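Talk notes: robot theatre at Kilham, what changed for staff
Krisztina Illés, 9 min, keep moving

Slide 1. Two arms, one thread. Right jaws have it, left open.

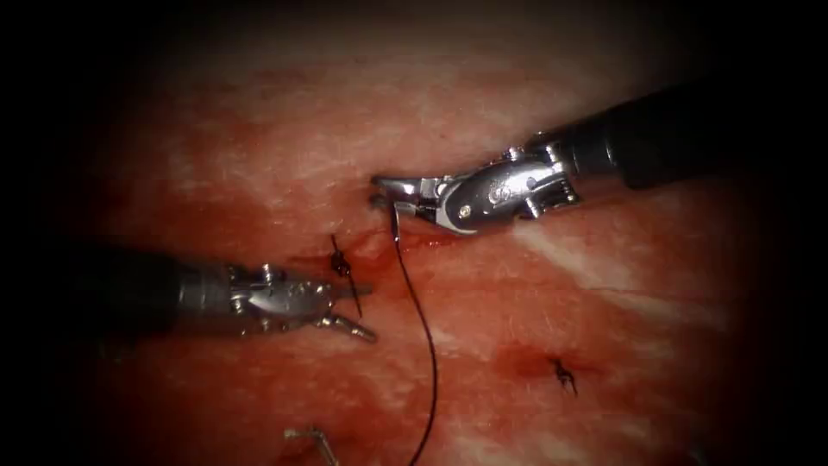
Slide 2. Who stands where now
- surgeon at console, across the room. Voice only
- scrub nurse alone at the table. Used to read the surgeon's hands, now reads a monitor
- say names out loud!! took us till March to get the habit

Slide 3. Training
- 11 nurses signed off, rosters stil a mess
- juniors: less holding, more watching. Ask Ildikó to comment on this, her colour chart too

Questions. Leave teh lights up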